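Fórum Casa e Arrumação » Salas e mesas » Marcas de copos em mesa clara

trunby_20
Boa tarde. Comprei uma mesa de tom carvalho claro, com desenho em espinha, e ao fim de um mês já tem dois círculos esbranquiçados. Vale a pena usar bases ou passo logo um óleo?

Algirdas Ozoliņš
Bases, sempre. O óleo ajuda, mas não resolve se deixares um copo lá a noite toda. Na minha o problema é outro: há base, mas as canecas acabam ao lado dela. Deixo a foto de como está agora.
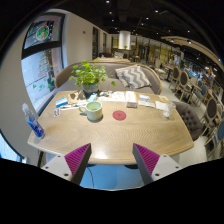 A mesa cá de casa, com a caneca verde e a base vermelha à direita.

lurdes2929
Uma base só para caneca, copo e garrafa é pouco. Eu tirava também os papéis todos. Com menos coisas em cima, as pessoas usam as bases.

Algirdas Ozoliņš
Os papéis são para ler, ficam até ao fim de outubro. A planta é que não sai do meio.

dunbar_m
Discordo da Lurdes. Papel em cima da mesa não faz mal nenhum. O que eu via era o vaso, assim pousado directamente no tampo. Se a rega passar para baixo, fica uma mancha pior que a de qualquer caneca. Um prato por baixo e está tratado.

lurdes2929
No vaso dou-te razão. Nos papéis não – escondem os pingos e só se dá por eles dias depois.

trunby_20
Obrigado a todos. Vou comprar bases e um prato para o vaso. E para os círculos que já lá estão?

dunbar_m
Pano de algodão seco e ferro morno por cima, poucos segundos de cada vez. Experimenta primeiro num canto. Se for verniz e não óleo, vai com mais calma.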